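Hand-held grippers get a trial at the Grilevo workshop

The long table in the Grilevo workshop has seen plenty of glue and plenty of coffee over the years, and through November it has been home to a friendly contest between 3 hand-held grippers. Antonina Tkachuk and Vasco Tavares, who run the trial together, want to find out which one people can use for a whole afternoon without getting a sore thumb – and which one gives the cleanest recordings for teaching a robot arm later on.

Each person who comes in gets 15 minutes with every gripper, picking up keys, sponges, playing cards and a rather stubborn teaspoon. By last Sunday the team had saved 3080 grasps, far more than either of them had hoped for when they first sent the invitation round.

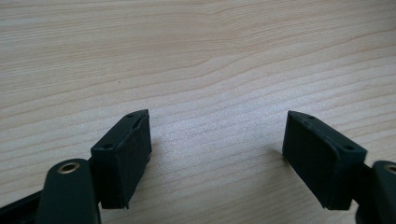 Tkachuk is especially fond of the version with the flat, blocky finger pads, though she admits that playing cards still give it trouble. "You have to slide the card to the edge of the table first, and people find that out on their own after a few tries, which is lovely to watch," she said. Tavares leans toward the Kasau model, a lighter tool with softer tips, and the two of them have been arguing about it very cheerfully over lunch.

Settimio Colombo is now sorting the recordings, and the arm itself gets its turn next month. The workshop still has room for 8 more people to try the grippers, and beginners are very welcome. Sign up at the front desk any day before 5 p.m.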